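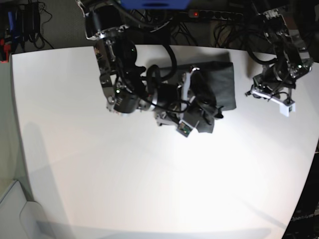 Figura 3.1. El brazo derecho pellizca un pliegue de la tela oscura; el izquierdo, libre, queda sobre la mesa.

Capítulo 3
Dos brazos y un trapo

Cuando Ihor Sirko y yo empezamos a montar los brazos en el taller compartido de Gellham, yo estaba convencido de que lo difícil iba a ser la mecánica. ¡Qué inocente! Apretar tornillos se me da bien, y los soportes metálicos salieron casi a la primera. Lo que me quitó el sueño desde marzo fue la tela – un trapo cualquiera, de 50 por 50 centímetros, que cada vez se arruga de una manera distinta.

Un bloque de madera se deja coger siempre igual. Una tela no: tiras de un pliegue y se te mueve el resto (o no se mueve nada, que también pasa). En este capítulo vamos a montar las pinzas, a ordenar los cables para que no se enganchen al girar la muñeca y a programar el primer agarre. Si te saltaste el capítulo 2, vuelve atrás y calibra los motores, por favor – yo no lo hice y perdí un jueves entero.

Empezamos por los dedos de la pinza y por cuánto deben apretar.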